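Notebook, store room and meeting corner
10th July

Continued with the bagging of the small things from the meeting corner and the two guest rooms. Wycliffe wants that every remote, pen, cable and adapter has its own bag with a number before the move in September, so that we do not repeat what happened with the Lillari shelves, where all the cables arrived in one box and we needed two days to sort them.

Bags: the order from Nokeck came, 500 pieces of the zip-top kind. The thinner bags from Jasińska are still 800 in the cabinet. I decided to use the Jasińska ones first for light things (markers, batteries, single keys) and to keep the zip-top for heavier things.

Problem with the thin bags is the same as last time. The two layers stick together and the fingers slide on them. I tried three ways:

1. Rub the edge between thumb and finger. Works on most bags but is slow.
2. Blow into the edge. Does not work well, and Wycliffe does not like it for things that other people will touch.
3. Pinch one corner with the left hand, pinch the same corner with the right hand, and pull a little sideways. This is the best one so far. The layers come apart at the corner and after that the rest is easy.

For the zip-top bags the way is different. I hold both sides of the track close to one end and pull there first. If I pull in the middle, the film stretches and the zip does not close nicely later. Two bags are already spoiled by this, I put them away for screws. 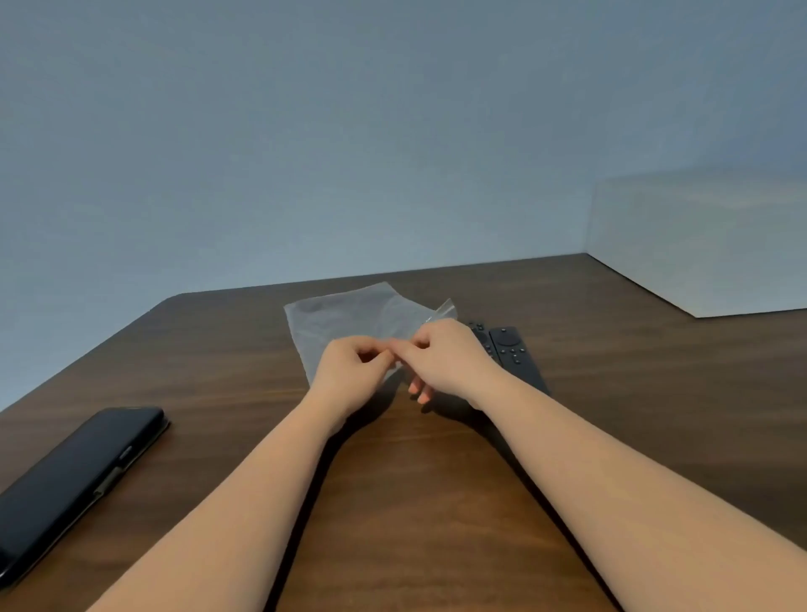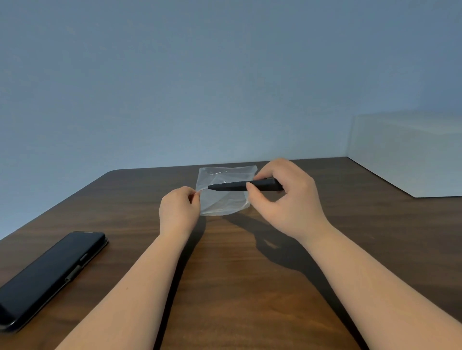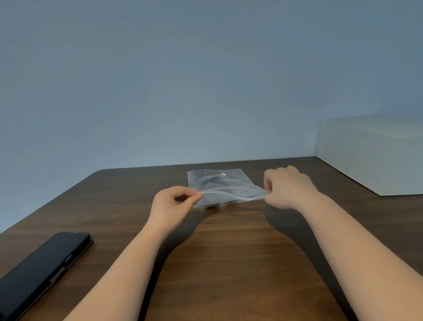
Work with the clear plastic bags at the brown table.

Remotes: the long ones with the round pad are all black and look the same from one meter. I wanted to write on the remote itself with tape, but the tape leaves glue and Inenia asked us already one time to clean it. So the number goes only on the bag and in the list. When somebody takes the remote out, the empty bag must stay in the drawer where it was. Please respect this, otherwise the list is useless after one week.

Markers: a marker goes in flat and along the long side of the bag. If it goes in across, the tip pushes on the film and after some time makes a hole. Caps must be checked before. I found one without cap in the tray under the whiteboard, thrown away.

The bag must lie on the table while I put things in. When I hold it in the air I need a third hand. On the table the left hand keeps the edge and the right hand brings the thing. The dark table is not ideal for this, the clear film is difficult to see on it when the lamp is on the wrong side. Maybe put a sheet of white paper under. To try next time.

List is now at number 68. Numbers before 40 are in the old handwriting and I did not check them again. Bags with number but without line in the list: 2, both with adapters. I left them on the upper shelf with a note.

To do:
- ask Wycliffe if batteries stay inside the remotes or go separate (I would say separate, but then the bag is thicker and closes badly)
- find a pen which does not rub off from the film. The blue one rubs off after one minute
- count the chargers from the second guest room
- bring the box with the spoiled bags down to the screws

Stopped when the good light was gone.

Recent entries
Lillari shelves, what is missing
Labels that stay on plastic
Drawer plan for the meeting corner
Cable sorting, second day
Keys and who has them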